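How to Plan a Budget for a Two-Arm Tabletop Workstation

By Ratih Teoh, Equipment Planning Office
5 August 2025

Departments requesting a two-arm robot workstation are asked to submit a complete cost plan with the purchase form. Most requests returned to applicants in the last cycle covered the arms and omitted nearly everything else. The steps that follow should be completed in order.

Step 1. Write down the tasks

List the tasks the station will perform in its first year and the heaviest and widest object in each. Vendors will ask for both. A station intended for sorting and placing light household objects does not need the payload of one intended for machine parts, and the price difference is considerable.

Step 2. Price the arms and grippers separately

Request a quotation that shows arms, grippers, and wrist cameras as individual lines. Gripper fingers wear and should be treated as a consumable. Allow $460 per year for replacement fingers and pads.

Step 3. Plan the table and its surroundings

Select the table before the arms are ordered. Confirm the depth of the top, the position of the legs, and whether a pole or other fixture can be set at the back edge. Route cables so that they hang clear of the fingers throughout the full range of motion. 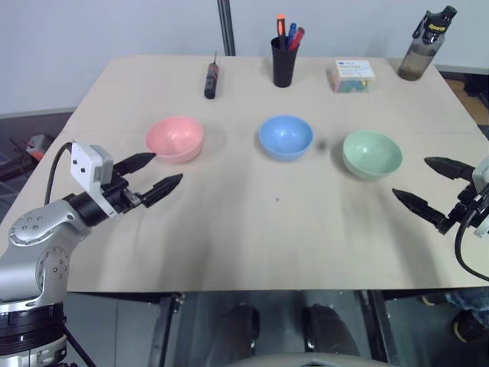

Two-arm station with three bowls set out. Small items are kept along the back edge of the table.

Task objects are inexpensive and should still appear in the plan. Bowls, cups, pens, and small boxes can be bought from any household supplier. Order duplicates in the same colors, as a replacement in a different shade may affect results when a task depends on color. An allowance of $500 is normally sufficient.

Step 4. Include installation and training

Installation by the supplier is quoted at about $2,000 for a single station. Training for operators is a separate line. Name at least two operators in the plan so that the station is not left idle during leave.

Step 5. Compare quotations

Obtain no fewer than three. Tornum and Povska both supply complete stations; Iltava supplies arms only, and applicants choosing Iltava must add grippers and mounting hardware to reach a comparable figure. Check the warranty start date, which may be the date of shipment.

Step 6. Submit

Send the form, quotations, and floor plan to So-ying Hsieh. Review takes 19 working days. Plans received after the end of August will be held for the next cycle.

Comments (3)

Feng-yi Choi: Does the finger allowance cover one arm or the pair?

Ratih Teoh: The pair. The wording will be amended.

King-fai Tang: We went with Povska last year and freight was not in the quotation. Worth asking before you sign.

Related items
Leasing or Buying: Guidance for Small Laboratories
Floor Plan Template for Shared Workrooms
Testa Scheduling Software: Renewal Terms
Disposal of Retired Equipment, by Dorota Dudek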